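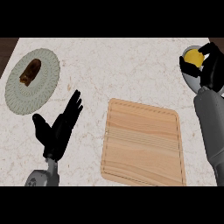
Inicio > Software > Planificación y control

Veltent publica la versión 3 de Priner con planificación bimanual

La nueva versión de Priner, el planificador de movimientos de Veltent, resuelve en una sola consulta las trayectorias de dos brazos con manos de varios dedos. Hasta ahora cada brazo se planificaba por separado y un módulo posterior detenía uno de los dos cuando los volúmenes barridos se cruzaban. El entorno de pruebas que acompaña a la versión es una encimera de mármol simulada, con un plato, una tabla de cortar de madera y un recipiente gris de contenido amarillo que la mano derecha sostiene en alto mientras la izquierda permanece abierta y vacía. Esa configuración sirve como caso de regresión: el brazo que sujeta impone una restricción de orientación sobre la muñeca y el otro debe buscar su camino en el espacio restante.

El cambio principal está en la representación del objeto agarrado. Priner lo incorpora a la cadena cinemática del brazo en cuanto el controlador notifica el cierre de la mano, y lo retira al recibir la apertura. La geometría de colisión se actualiza sin reconstruir el árbol completo. Según las notas de la versión, el conjunto de regresión pasa a tener 763 escenas, de las que 137 son bimanuales.

El módulo de percepción, Weka, se distribuye aparte y mantiene su interfaz. Entrega al planificador la pose y una envolvente convexa por objeto, con un valor de confianza. Si este cae por debajo del umbral configurado, el planificador amplía el margen de seguridad de la pieza en lugar de descartarla. Las piezas parcialmente fuera del campo de visión reciben el mismo tratamiento.

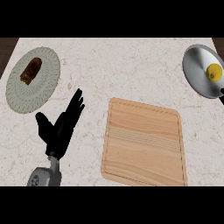

Entorno simulado de pruebas, con una sola mano robótica en la vista y la sartén con el limón arriba a la derecha.

La herramienta de depuración Wendt incorpora también novedades. Permite reproducir una consulta paso a paso, fijar la semilla del muestreador y exportar los pares de colisión evaluados en cada nodo. El formato de registro cambia — los ficheros generados con la versión 2 requieren conversión previa — y el conversor se incluye en el paquete de línea de comandos.

Quedan fuera de esta entrega los objetos deformables y el traspaso de una pieza de una mano a otra. Veltent indica que el traspaso funciona en una rama experimental, sin garantías de tiempo de respuesta. Tampoco hay soporte para bases móviles.

Los binarios estarán disponibles en octubre para los usuarios con licencia vigente. La documentación de la interfaz de restricciones ya puede consultarse en línea.

Buscar en el sitio
Introduzca un término
Buscar

Noticias relacionadas
Wendt añade un visor de pares de colisión
Weka: cambios en el cálculo de la confianza
Cómo migrar registros de Priner 2
Restricciones de orientación en la muñeca: guía de parámetros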